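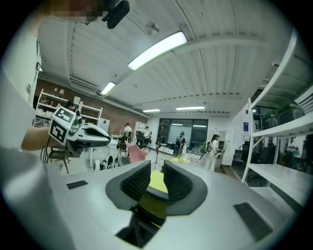 White corrugated ceiling with the long fluorescent light switched on.

How I clean a ridged ceiling and the light on it

I put this job off every year until March, and then it eats a morning. If you have flat drywall up there, lucky you! Ridged panels hold dust all the way along, and wiping across them just knocks it into your hair.

First, turn the light off at the breaker and let the tube cool while you drag things out of the way. Throw old sheets over whatever's too heavy to move. Safety glasses on, please (I skipped them once in the Nedholm shop and spent lunch rinsing my eye).

Start dry. I use a soft brush head on the vacuum and follow the ridges, one long pass at a time, working from the wall toward the door. Don't press hard – thin panels flex more than you'd think.

Then the damp pass. Mix a small squirt of dish soap into a bucket of warm water, wring a microfiber mop nearly dry and go the same direction again. Thabiso Matlala swears by an old sock pulled over a paint roller, and for narrow grooves he's right. Change the water when it goes gray. I went through 6 buckets last time.

Leave the fixture for the end. Wipe the housing with a barely damp cloth, keep well away from the tube ends, and dry it with a towel. If you take the tube out, get someone to hold the other end – they're awkward and they break. Let everything dry completely before the power goes back on.

Sheets outside for a shake, then do the floor.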